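Subject: Re: [workroom] big table, top or no top?

Hilde Hendriks wrote:

> Is the big table bare wood or did somebody oil it? Want to cut lining paper on it in June and don't want marks coming through. Also how wide is the clear part, I need room for 2 people.
>
> Hilde

Hi Hilde, quick one before I run out the door.

Not oiled as far as I know. Poul sanded it last winter, 400 grit at the end, and then we never agreed on what to put on it. Pale wood, smooth, matte, grain on the slant if you stand where I do. No stains in the part I checked.
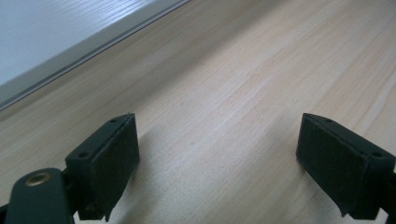
For 2 people you're fine, I'd say. Bring your own cutting mat tho, the Broderer one went back with Ditte. And please no hot irons right on the wood, there's a pad in the closet.

On finish: Orlando wants the Bassi wax, I'd leave it alone till after your paper is done. Wax and lining paper, bad idea.

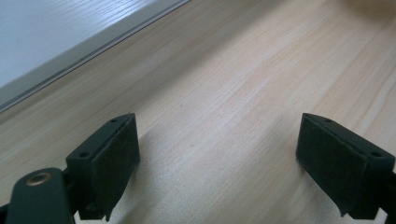
Can somebody else measure the clear width? My tape is at home. Key is in the usual spot, I'm there till 8 tonight if you want to come look.

Nayara

ps Poul do you still have the 300 sheets left over from teh Gollari order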